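Radulović Opens Refurbished Guest House Gavilero After Two Winters of Work

The family company Radulović announces that the guest house Gavilero will receive its first guests in May. The house was closed for two winters, and in this time the heating, the roof and all 112 doors were repaired or replaced. The restaurant on the ground floor opens on the same day as the rooms and will serve dinner from 6 p.m.

Gavilero stands at the upper end of the village, above the old sawmill. Many people in the region know it as the place where they had a wedding lunch or a school trip. The company bought it when the former owners retired, and decided at that time to keep the name and the number of beds.

"We asked the neighbors what they wanted from the house, and the answer was mostly quiet," said Ingrid Mahmoud, managing director of Gavilero. "They like to have guests in the village, but they remember the delivery trucks at five in the morning. So we have made an agreement with our suppliers, and the first truck now comes at 8 a.m."

Quiet was also the main wish of former guests. Before the work started, the company sent a letter to people who had stayed in the house in its last season, and received 208 replies. The most frequent complaint concerned noise in the corridors at night. The second concerned the breakfast coffee, for which a new supplier, Ellico, has been chosen.

The interior work was planned by Gion Hubmann, whose office Todier has its seat in the valley. He kept the position of the walls on the upper floors, because most of them carry weight, and looked for the improvement in smaller things. Doors have received new seals and softer closers. The floor of the corridors has a layer of cork under the surface, and the ice machine, which stood for many years next to room 31, was moved to the basement.

"A door in a guest house is opened and closed all day by people who do not know it," said Mr. Hubmann. "We tried many closers. Some were silent but too slow, and a guest with two suitcases had no patience for them. The one we chose needs three seconds, and this is acceptable for everybody who tested it."

Part of the original doors could be saved. They were repaired in a local workshop under the direction of Ottilie Trummer, and are now used on the second floor. Where an old door was too damaged, a new one was made to the old measure, so the frames did not have to be cut. Old handles and knobs that could not be used again are for sale at the reception, and the money goes to the village music school.
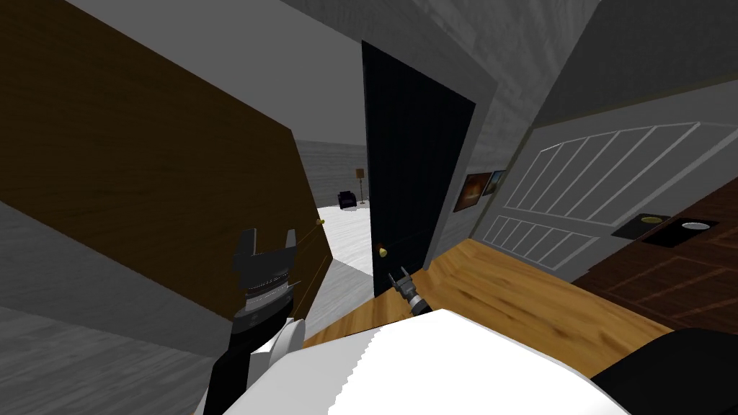 Eleri Beddoe, who read the plans at the public evening in the village hall, remarked that the closers were a good thing but that she would judge the house by its stairs, as they had always been louder than any door. The company has taken this comment seriously. The main staircase now has new fixings under each step, and a runner will be laid before the opening.

Gavilero will employ staff from the village and the neighboring communities. Positions in the kitchen and in housekeeping are still open, and applications are accepted by letter or in person at the reception between 9 a.m. and noon. Experience is welcome but is not required for housekeeping.

Room reservations are possible from now. Guests who stayed in the house before it was closed receive the old room price during the first month, if they mention their last visit when they book. Dogs are allowed on the ground floor only.

Press contact: Heriberto Chávez, Communications, Radulović. Journalists who wish to visit the house before the opening are kindly asked to announce themselves in advance, as work in the garden is still going on.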